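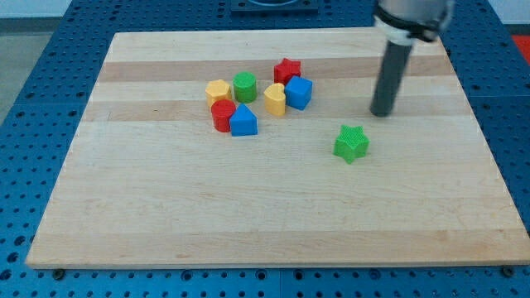

Shape blocks, secondhand

I don't trust toys that come with a promise on the lid. The Monel shape set had one: it would teach a small child to sort, match and plan. I paid the going rate at the Brolville toy sale in November and have been watching what gets done with it since. Mostly it gets tipped out.

This page belongs to a gallery of things we kept after the sale and things we probably shouldn't have. Some entries have a picture and some only have the note I wrote for the card. I've left the notes as they were, grumbling included.

Star, green
It ends up away from the others more often than you'd expect. The seller told me stars are "the shape children reach for first". I have seen no sign of this. It is a nuisance underfoot, I can say that much.

Star, red
Same shape, different colour, and supposedly the beginning of a lesson about sameness. Perhaps it is. A child who wants the red one wants the red one, and you may lecture about the number of points as long as you like.

Hexagon, yellow
Stands up well on its base. I had it down as the dull one and it has been the most useful, mainly as a chimney.

Cylinders, red and green
The ridges down the sides were sold to me as a help for small fingers. I'm not convinced. They collect crumbs, and an old toothbrush is the only thing that shifts them.

Triangle, blue
Lay it with the ridge at the top and you have a tent, or a roof with no house. Try to put anything on it and you'll find out why the leaflet never shows it at the bottom of a tower.

The board
Pale wood in strips, with a darker honey-coloured band across it. This is the part I would buy again. It has a few small marks and they don't bother me. The leaflet calls it a "learning surface", which seems a lot to ask of a board. It's smooth and flat and it keeps the blocks off the floor for a while.

The leaflet
Not photographed. It claims 1,000 ways to play, and lists 26 of them before giving up. Two are the same game with the colours swapped. I'd like to know who worked out the rest.

The rival set
Ostanero make one as well, with a drawstring bag and a higher price. I handled it at the sale and put it back. The shapes looked much alike to me, and the bag was doing most of the work.

Would I recommend them? As blocks, yes. As a course of instruction, I'd wait for better evidence than a lid.

Page updated Apr 10, 2026
Next gallery: Dalisay stacking cups, also doubtful
Views: 1,427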